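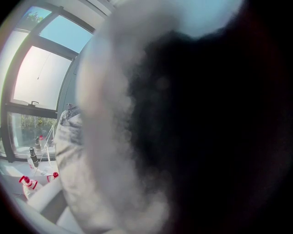

Windowsill Questions, Answered

We love a good windowsill! Since our June post on small ledges and sunny corners, the mailbox has been full, so these are the ones that came up most. Answers by Lakshmi Sundaram.

Can I keep bottles on the sill all year?

Plenty of them, yes. Water, dish soap and empty glass are all happy there. Anything with oils or vitamins in it should live in a cupboard, and if the label says "keep away from direct sunlight," believe it. I moved my olive oil to a shelf in the hall and it tastes so much better for it.

My window opens inward. Do I have to clear everything first?

Only what's in the way of the swing. Open the window slowly once, see which part of the sill it passes over, and put a bit of masking tape at each end. Keep tall things outside the tape. I did this at our old place on Sastry Street and never knocked over a bottle again (well, one, and it was the cat).

What do I do with a cable that hangs down from the sill?

Clip it! A small stick-on clip under the ledge holds it to one side, and the handle stays easy to reach. Wipe the spot with rubbing alcohol, let it dry, press for 30 seconds. Leave enough slack that the window can open without tugging.

How often should I wipe the sill down?

Every 7 days in pollen season, every 2 weeks or so the rest of the year. A damp cloth does it. On dark frames, dust shows up fast, so go over the bars and around the handle while you're there.

How many things are too many?

I stop at 3 on a narrow ledge. Wide ones can take more, and a shallow tray makes it so easy to lift the whole lot off when you clean.

The glare is awful in the afternoon. Any fix that keeps the view?

A sheer panel on a tension rod. You still get the trees and the sky, just softer. Hang it a little way in from the glass so it doesn't catch on the handle.

Can I send in a question?

Please do! Use the form on the Skoleo contact page.

Last updated 14 July 2024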